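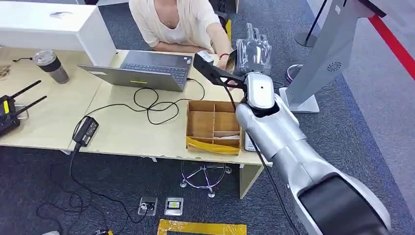

The Groltero gripper on the silver arm, with the laptop alongside and the divided box right under the gripper tip.

Gripper week, part one

I've been wanting to put the Groltero up against our old Fendine for ages, and this week I finally got a desk, a router and enough cable to trip over (twice so far!). Both go on the same arm, both run from the same laptop, and each one gets 300 picks out of a cardboard box with dividers in it.

First thoughts? The Groltero is quicker to fit, 10 minutes with the cable clipped down, and I love the flat tip for thin stuff. The Fendine is still kinder to soft packaging, though, and I trust its wrist plate more. I did 6 practice runs on each before I started keeping score.

More pictures once the Myung controller turns up. Loveo say it's in the post.

Posted 2022-08-24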